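Droka Table Wax, 250 ml tin
Zidley Surface Care
Item 2000

A soft paste wax for pale indoor tables: desks, kitchen tables, the thing in the spare room you call a desk when the tax office asks. Goes on with a rag, comes off with another rag. We sell rags too, but you own an old T-shirt and we both know it.

Droka is the wax we make for people who like light wood and would prefer it stayed light. A lot of paste wax has amber in it, and after a few coats your nice blond table looks like a pub. Droka has no tint at all. It smells faintly of oranges for an evening and then stops.
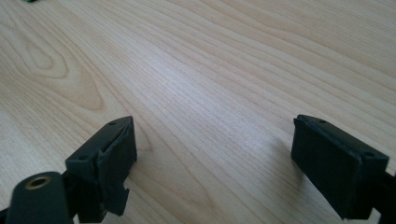 One tin covers 32 square feet with two coats, assuming you follow the directions and use less than you want to. Everyone uses too much the first time. If the table feels like a candle the next morning, buff it again, harder, and call it exercise.

How to use it

Wipe the table with a damp cloth and let it dry. Take a bit of wax the size of a hazelnut and rub it in along the grain. Wait 2 hours. Buff with a clean cloth until your arm gets bored. Repeat the next day if the surface sees real use, meaning coffee, homework or relatives.

Try it first on the underside. If you have veneer, go easy on the pressure near the edges and don't sand between coats, no matter what your brother-in-law does to his.

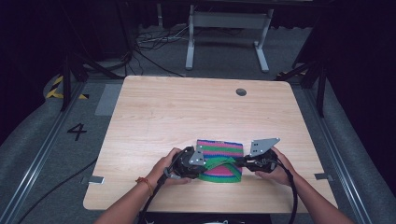 What it won't do

Droka does not fill scratches. It will not lift a white ring left by a hot mug, and it is no match for nail polish remover, which eats wax, varnish and good moods at the same speed. Use a coaster. For deep marks, see Zidley Repair Sticks, sold in shades with names we regret.

It is also not meant for cutting boards, floors or outdoor furniture. A waxed floor is very pretty from the position you'll be seeing it in.

Details

Size: 250 ml
Finish: satin
Color: none
Touch dry: 2 hours
Recoat: next day
Shelf life: long, if you put the lid back on

Shipping and pickup

Orders leave our Clirnville warehouse on weekdays. Pickup is at the side door on Kennedy Street; ring twice, the first ring only wakes the dog. Tins can't be shipped by air. Unopened tins can be returned within 32 days, opened ones can be given to a neighbor.

The larger workshop tin is out of stock and should be back in April. We said the same thing last year, but this time we have ordered the lids.

Page updated 2019-03-25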